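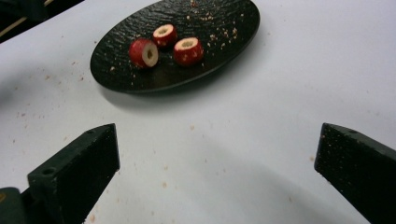
# Handling food items with grippers: questions and answers

Issued by the Methods Office, Predolance. The answers apply to all staff and visiting operators at the Jumside site.

## Which tasks do these rules cover?

They cover every task in which a gripper, whether held in the hand or mounted on an arm, is used near or in contact with food. Cut fruit on a plate is the most common case. Sealed packets and tins fall under the general handling rules.

## May fruit used in a task be eaten afterwards?

No. All food brought into the work area is treated as waste from the moment it is unwrapped. It goes into the lidded bin at the end of the session, including pieces that were never touched.

## Must crumbs be cleared before every attempt?

Small specks of flesh or skin on the plate and tabletop are acceptable during a run of attempts. The table must be wiped when the operator changes, when the type of food changes, or when residue could make a piece slide.

## How should the gripper fingers be cleaned?

Wipe both fingers with a damp cloth, then with a dry one. Use a soft brush for the small round holes and for any rough surface, where residue tends to cling. Fingers must not be soaked while attached. Solvents require written approval from Zohreh Rahimi.

## What is the correct starting position?

The fingers should be open and empty, with a clear space between them and the plate. An attempt that begins with the fingers already touching food or crockery is to be marked void.

## Is there a rule on how pieces are arranged?

Pieces may stand upright or lie on their side, and the arrangement should vary from one attempt to the next. Leave enough space for at least one piece to be approached without disturbing its neighbours. Pieces may not be pinned or glued.

## How long may one plate remain in use?

The limit is 2 hours at room temperature. In August, or whenever the room is unusually warm, the supervisor may shorten it.

## What must be recorded?

Operators enter the food type, the number of attempts and any dropped piece on Form 156. Forms are handed to Kourosh Nazari before the table is reassigned.

## Whom should I contact about an exception?

Requests are considered by Nhi La, extension 3190. Work under an exception may not begin until a written reply has been received.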